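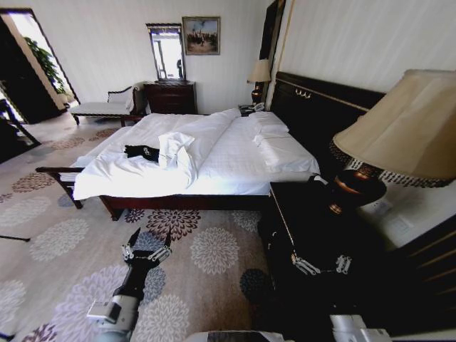

Week two: teaching Dotton to make a bed

Our robot is called Dotton, and for this part of the project I was the one driving it. Janka Kratochvíl and I took turns on the remote controls, moving its two arms with our own hands while it saved everything we did. Later the training program gets to chew on all of that and (fingers crossed!) learn to copy us.

The bedroom is a lot fancier than the lab. Dark wood, big lamps, flowers all over the carpet. I spent most of my first morning worrying about the nightstand, because the right gripper is black and the nightstand is nearly black too, and on my screen they just melt together. Janka's tip was to watch the silver hinges and forget the rest, and that helped me a ton.

We recorded 80 runs of straightening the duvet and kept 76. The ones we threw out were all mine, sorry! I kept closing the fingers too early and pinching air. White sheets under a white duvet are hard to judge from the head view, so I started looking for the wrinkles and going in at a fold.

The towel was its own job. We did 19 runs of picking it up off the duvet and putting it back down, and I really liked those. You grab near the top, lift slowly, and don't twist your wrist, because Dotton will twist too.

Rochelle Baxter, our advisor, wants more variety in where the towel starts, so that's next on my list. I also still have to label the duvet runs and write up the control settings before Janka needs them for her half of the report.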